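We use cookies to keep this site working. Accept Manage preferences
Search notebook entries

Benolel Workshop, Finishing Section
Notebook entry, September
Subject: Oil finish trial on maple and beech offcuts, second round

Purpose. The first round left open whether the Trelleck hardwax oil needs a second coat on surfaces that are wiped down daily. The present entry records the second round and the changes made to the method. Readers should consult the August entry for the preparation of the boards, which has not been altered except where noted.

Materials. Sixteen offcuts were cut from the same delivery, half maple and half beech, and planed to a common thickness. The oil came from the opened can on the lower shelf. Campos supplied the abrasive in the usual grits. One beech piece had a check running in from the end grain and was kept in the set, marked with a pencil cross on the underside.

Procedure. Each piece was sanded to the final grit, vacuumed, and wiped with a dry cotton cloth. The first coat was applied by pad in the direction of the grain and the surplus removed after 20 minutes. The pieces then stood on edge overnight in the drying rack with the window closed. Half of each species received a second coat the following morning. The August practice of wetting the surface before the last sanding was followed for maple only; it should have been followed for both, and the beech results are to be read with that in mind.

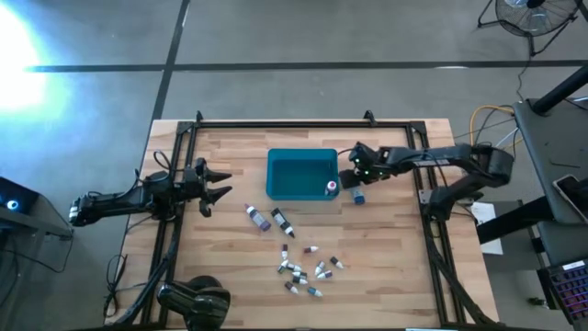
The Bulel bench has asked that the waiting time before wiping be shortened to 11 minutes on maple, on the grounds that the surplus turns tacky at the edges well before the time given in our method and drags lint from the cloth. The request is reasonable. It will be tested separately so that the present set remains comparable with the first.

Observations at 9:30 a.m. Single-coat maple was even in color and slightly dull. Two-coat maple had a soft sheen and showed faint lap marks on two pieces where the pad had been lifted midway. Single-coat beech felt rough across the grain. Two-coat beech was smoother, although the raised fibers had been sealed in and would need cutting back with a fine pad. The checked piece drew oil into the split and bled it out again along the end, leaving a dark line.

Water test. A measured drop was left on each surface under a glass cover. On the single-coat pieces a pale ring remained after wiping. On the two-coat maple there was no ring. Two of the two-coat beech pieces kept a ring, both from the set that had bled oil at the end grain.

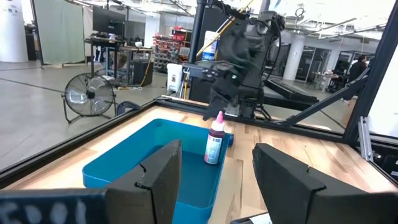

Color matching remains the weaker part of the method. Pieces from one delivery differ more than the finish does, and a single reference chip gives a false sense of agreement. A tabletop with blond and tan streaks running side by side, as in the second photograph, would pass against either a light or a dark chip depending on where the chip was laid. It is proposed that future comparisons use a reference strip long enough to take in several bands of grain, oiled and unoiled along its length, and that the strip be kept in a drawer away from daylight.

Wear test. The rubbing block was loaded as before and run by hand for 200 strokes on one piece from each group. Single-coat beech lost its finish along the high fibers. The remaining pieces showed a change in sheen only. The stroke length was not well controlled toward the end, and the test should be repeated with a stop fixed at each side.

To do:
- Repeat beech with the surface wetted before final sanding.
- Run the shorter wiping time on maple.
- Cut a new reference strip and label both ends.
- Replace the cotton cloths; the present bundle sheds.
- Ask Campos whether the finest grit can be had in a wider roll.

Used cloths were laid flat outdoors to dry before disposal, as required. The can was resealed and returned to the lower shelf at 4:15 p.m.

Last updated: September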